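Right, kettle's on, so here's a small thread about learning Finnish at my age, which I started in June and have somehow kept up.

I use a little word-a-day list from Dastine, and according to the counter I've now met 766 words. Met is the right verb. I wouldn't say we're all friends yet, and a good few of them walk straight past me in the street.

Numbers are my weak spot. I practised 193 out loud on the bus on Tuesday and ran out of breath before the three, and the lady next to me very kindly looked out of the window.

Wood grain in the first, brown marble in the second: 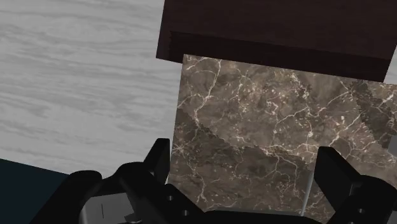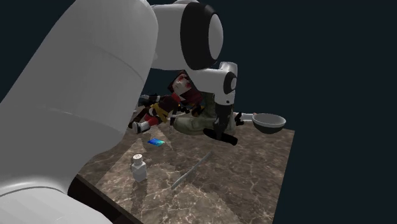 Anyway, the cases! I was dreading them, but I've grown rather fond of them - you stick a little ending on the house and suddenly you're in it, or coming out of it, or standing on top of it, and no need for a separate word at all.

Reading is going better than speaking. I'm on page 206 of a children's mystery with 416 pages, and I think the baker did it, though I may have muddled him with the postman.

If anyone has a gentle podcast to suggest, slow and clear and preferably about gardens or soup, I'd be ever so grateful. I'll listen while I do the ironing.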